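Ticket 944: Daily reading plan skips Ezekiel 40 to 48 after update
Product: Verum (desktop), reading plan module
Reported by: Yi-chun Yip, Chuang Bible study group
Status: Resolved, one item left open

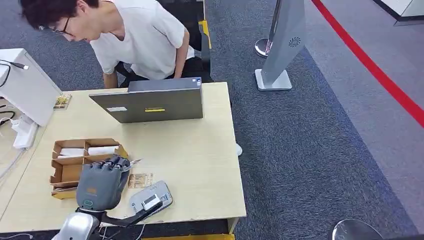

Reported problem
The one-year plan goes from Ezekiel 39 straight to Daniel 1. The nine chapters on the temple vision are missing from the daily list. They open normally if looked up by reference, so the text itself is installed. The group is due to reach these chapters in July and has printed handouts that follow the plan's day numbers.

Environment
Verum desktop with the Ternow commentary pack. Plan file imported from Flirex. Two translations installed, one of them with the Apocrypha.

Log

09:10 – Asked for the plan file and the name of the default translation. Both received.

09:35 – Opened the plan file in a text editor. Ezekiel 40–48 is present, split over four days. The file is not damaged.

09:50 – Imported the file on a clean install without the commentary pack. All chapters appear. Added the pack and imported again. Chapters missing. Fault reproduced.

10:20 – Checked the pack's cross-reference table. It holds a section heading, "The New Temple", which starts at Ezekiel 40:1 and has no end verse. The plan module reads a heading with no end verse as running to the end of the book and treats the whole range as commentary, so it is left out of the daily list.

10:40 – Looked for the same fault elsewhere. Zechariah 9 to 14 has a heading of the same type but with an end verse, and it displays correctly. Revelation 11 also correct.

11:15 – Sent the workaround below to the reporter.

Workaround
1. Close the plan. Do not delete it, or the completed days will be lost.
2. Go to Settings, Reading plans, Sources.
3. Untick "Use headings from commentary packs".
4. Reopen the plan and choose Rebuild list.
Completed days are kept. Notes attached to a day stay with the passage and do not move with the day number.

13:05 – Reply from Yi-chun Yip: "Chapters are back. Day numbers after Ezekiel are now four higher than before and match our handouts. Psalm 119 is on one day though, and the handout has it over two. Was that always so?"

13:30 – Checked. The Flirex file gives Psalm 119 as a single entry of 176 verses. The handout was made from an older version of the plan which split it after verse 88. This is a difference in the source file and has nothing to do with the headings. It can be split by hand under Edit day, but this adds a day and every later number goes up by one. Advised leaving it alone and reading it in two sittings.

13:45 – Reporter agrees.

Resolution
Workaround confirmed. The missing end verse (Ezekiel 48:35) has been passed to the maintainers of the Ternow pack. Leave the headings option unticked until a corrected pack is installed, then tick it and rebuild once.

Still open
The plan module should stop and warn when a heading has no end verse – at present it gives no message. Moved to ticket 700.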